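Project report: why does Hodberg score so late?

In this project I studied the goals of Hodberg, the football club of our town, which was founded in 1967. My question was if the team scores more goals after the break than before it, as many supporters believe.

I used the match reports from the last 8 seasons. In the league the club made 448 goals in this time, and for 98 of them the report does not give the minute, so I had to leave these out.
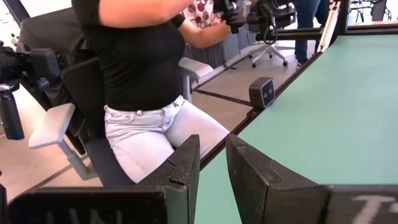

The remaining goals I divided into parts of fifteen minutes. The last part was the highest in every season except one. Against Nistora and Eslow the difference was very clear, but these two clubs often finished low in the table, and maybe their players were more tired.

A weak point of my method is the added time. Some reports write it separately and others do not. With more time I would also compare the substitutions.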